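Nestetti Percale Bedding
Sheets, duvet covers and pillowcases in plain cotton percale

Home / Bedroom / Bedding / Nestetti Percale

Colors: White, Oat, Rain, Brick
Sizes: Twin, Full, Queen, King, California King
Sold as a set or by the piece

We have slept on a lot of sheets to get here. Some were sateen, some were linen, one was a bamboo blend that clung to everything like plastic wrap, and a few were so stiff out of the package that you could hear yourself roll over. Nestetti is the one we kept going back to the closet for, and when the first run of 3000 sets came off the looms in September we had already put aside our own.

Percale is the simplest weave there is: one thread over, one thread under, all the way across. That gives you a flat, matte cloth with a bit of snap to it, a lot like a good dress shirt. It lets air through, so if you tend to wake up at 3 a.m. with one leg hanging out of the covers, this is very much your kind of sheet! It starts out crisp and gets softer with washing, and it keeps that clean, dry feel as it softens.

The cotton is long-staple, combed before spinning so the short fuzzy bits are gone. Fewer loose ends on the yarn means less pilling down the road, especially at the foot of the bed where heels do their work every night. We don't print a giant thread count on the package. Past a certain point those numbers come from counting the strands inside each twisted yarn, and you end up paying more for a heavier, hotter sheet.

About the white

White was the first color we made and it's still the one we get the most mail about. Our white is undyed in the sense that no pigment goes in, and we skip the optical brighteners that give a lot of store sheets a bluish glow under a lamp. Next to a sheet of printer paper it looks a touch warmer. Next to old family linens it looks brand new. It sits happily with cream walls, gray walls, dark wood, painted iron, whatever you've got.

Percale does wrinkle. We love it for that, and a lot of you have written to say you do too. Pull the cover straight in the morning, run your hands over it once, and you get those light, easy creases that make a bed look like somebody enjoys sleeping in it. If you want the hotel look, iron it a little damp and it will press beautifully flat.

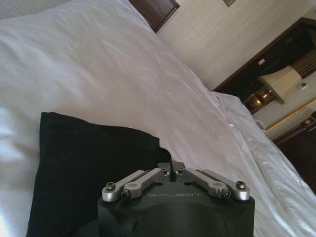

What comes in a set

The sheet set has a fitted sheet, a flat sheet and 2 pillowcases (one in Twin). The duvet set has a cover and matching cases. You can mix them, and plenty of people do: Oat on the bottom with White on top is a lovely, quiet combination, and Brick with Rain is louder than it sounds.

Fitted sheet: Deep pockets that take a mattress up to 12 inches without a fight. Elastic runs the whole way around the hem, with a small woven tab at the foot so you can find the right corner in the dark. If your mattress is thicker, or you use a topper, choose the Deep version at checkout. It's the same price.

Flat sheet: Cut generously so there's enough to tuck at the foot and still fold over at the top. The top hem is 4 inches deep with a single row of stitching. We tried a double row and an embroidered line, and the plain one looked best every time.

Pillowcases: Envelope closure at the back, so the pillow stays where you put it. The flap is long enough that it doesn't gape when you fold the pillow in half to read.

Duvet cover: Closes with cotton-covered buttons along the bottom edge, and has ties in all four corners to hold the insert. The ties are sewn into the seam twice, after early testers pulled a few of them clean off (sorry, and thank you!).

How the sewing is done

Our sheets are cut and sewn at Enriquez, a family workshop with a long cutting table, good north light and strong opinions on thread. Bienvenido Bautista runs the finishing floor there, and he is the reason the seams look as good on the inside as they do on the outside. All the long seams are French seams, folded over and closed so there's no raw edge to fray in the dryer. He also talked us into a slightly shorter stitch at the corners of the fitted sheet, where every other sheet we've owned has given up first.

"People pull from the corner," he told us. "So make the corner for people who pull."

We took that home and have been pulling ever since. Corners are still on.

Choosing your size

Measure the mattress before you order, depth included. Mattresses have grown a lot thicker, and the label on the side rarely says how thick. Use a tape measure from seam to seam with the old sheet off.

For the duvet cover, go by your insert and ignore the bed. A Queen insert goes in a Queen cover, even if you like it on a Full bed for the extra drape. An insert that's a little bigger than its cover looks plump. An insert that's smaller slides down and leaves you with two layers of empty cotton at the chin.

We allow for shrinkage in the cutting, so the sheets will feel a bit roomy right out of the package. Give them a wash or two and they settle into size.

Washing and drying

Wash before first use, in warm water, with other light things or alone. Brick should go by itself the first couple of times.

Use less detergent than the cap suggests. Too much soap stays in the fibers and makes percale feel coated.

Skip fabric softener and dryer sheets. They leave a film, and you'll lose that dry, cool feel.

Tumble on low and take the sheets out while they're a little damp. Shake each one hard, then put it straight on the bed or over a door. A clothesline is even better if you have one. Line-dried percale is one of the great small pleasures of summer.

White can take oxygen bleach now and then. Please keep chlorine bleach away from all of the colors, and away from the white as well if you'd like it to last.

Goes well with

Ruka wool blanket: a light blanket for the foot of the bed, with blanket stitch on every edge. It's the layer we reach for in spring, when a duvet is too much and a sheet isn't enough.

Ziladach down-alternative insert: boxed so the fill stays put, with loops at the corners that match the ties in our covers. Comes in Summer and All Season weights.

Nestetti spare pillowcases: the same cases from the set, in pairs. Buy them when you buy the sheets if you can, so everything ages together.

Questions we get a lot

Is it noisy? A little, for the first few nights. The rustle goes away with washing.

Is it see-through? The white has good cover over a plain mattress pad. A dark or patterned insert may show faintly through the duvet cover, especially with a window behind it.

Will the colors match if I add a piece later? Very closely. Each dye lot shifts a hair, and washing shifts it more, so a new Rain case next to a well-loved one will look a bit deeper at first.

Can I buy just the fitted sheet? Yes! That's the piece that wears out first in most houses, and it always bothered us to have to replace a whole set for it. Every piece is sold separately in every color.

Do you sell fabric by the yard? Sometimes, in White and Oat, when there's a roll end left after cutting. It's listed under Remnants, and it makes very nice curtains.

Returns

Sleep on them. Wash them. If they aren't for you, send them back clean and folded and we'll refund the piece or the set. Returned sheets that are still in good shape are laundered and passed along to a local shelter, and the worn ones go back to Enriquez to be cut up for polishing cloths.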